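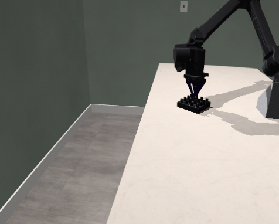
Aprendizaje de Robots Manipuladores
Unidad 4. Obtención de demostraciones en simulación
Apuntes de clase. Material de apoyo para la práctica con el entorno Plimach

4.1 Objeto de la unidad

En las unidades anteriores se estudió la formulación del aprendizaje por imitación como problema supervisado: dado un conjunto de pares observación-acción, se ajusta una política que reproduzca el comportamiento del demostrador. Se trata ahora la procedencia de esos pares. La calidad de la política queda limitada por la del conjunto de ejemplos, y buena parte de los fallos que el alumnado atribuye a la arquitectura de la red tienen su origen en esta fase.

4.2 Definición de episodio

Se denomina episodio a la secuencia completa de registros comprendida entre la colocación inicial de los objetos y el cumplimiento de la condición de término. En cada paso se almacenan:

- las imágenes de las cámaras virtuales;
- las posiciones y velocidades articulares del brazo;
- la apertura de la pinza;
- la acción ordenada por el demostrador.

La pose exacta de los objetos se guarda en un canal aparte. Puede utilizarse para evaluar el resultado, pero no debe incluirse en la entrada de la política, ya que no estará disponible en el robot físico.

4.3 Tarea de referencia

La tarea de la práctica consiste en aproximar la pinza a un bloque oscuro situado sobre la mesa, cerrarla, elevar la pieza y mantenerla suspendida hasta el final del episodio. La orientación del bloque se sortea en cada inicio, de modo que el giro de la muñeca no pueda memorizarse. 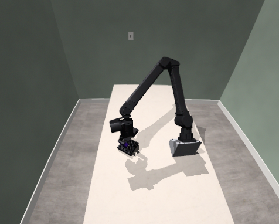 El agarre se considera válido cuando la pieza permanece sujeta sin contacto con el tablero durante 26 pasos consecutivos de simulación. Los intentos que no alcanzan ese umbral se etiquetan como fallidos y se conservan en un directorio separado. No se eliminan: se emplearán en la Unidad 6 para entrenar el clasificador de éxito.

4.4 Variación de las condiciones

El conjunto de referencia, Brunitz, contiene más de 3.000 episodios. Su tamaño no garantiza la cobertura. Si todas las posiciones iniciales se concentran en una misma zona de la mesa, la política fallará fuera de ella. Se recomienda representar la distribución de posiciones antes de iniciar cualquier entrenamiento, y hacer lo propio con los ángulos de giro.

4.5 Entrega

Cada grupo presentará dos archivos: el conjunto de episodios, en el formato indicado en el anexo, y un informe breve sobre los criterios de muestreo adoptados. La entrega se realizará en marzo a través de la plataforma del curso. Los episodios con marcas de tiempo desordenadas o con canales incompletos no serán evaluados.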